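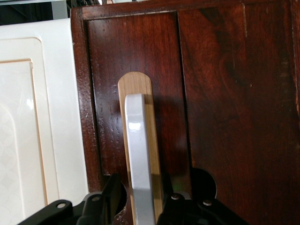 Figure 1. Frame-and-panel door in a dark, varnished finish, with a lighter wooden handle.

Week 4: Timber movement and joinery
Tutor: Siu-fong Hung

Timber takes up and gives off moisture with the air around it. It moves very little along the grain and a good deal across it. A wide solid board fixed on all sides will cup or split.

The frame-and-panel door deals with this. Rails run horizontally, stiles vertically, and the panel sits in a groove with room to move. Do not glue the panel. A dab at the centre of the top and bottom edges is acceptable.

Terms for the May test: rail, stile, mullion, groove, haunch, shoulder.

Tangential shrinkage is greater than radial shrinkage. Quarter-sawn boards are therefore steadier in width, but cost more per metre.

Workshop piece: cut one rail 70 mm wide and finish the panel 160 mm wide. Colour or stain the panel before assembly, otherwise a bare line shows when it shrinks. Leave clamps on overnight.

Reading: Lau, Lok-yiu, Cabinet Doors and Drawers (Flullwood), chapter 17. Copies are on the shelf by the tool store.

Bring a marking gauge and a sharp pencil next week.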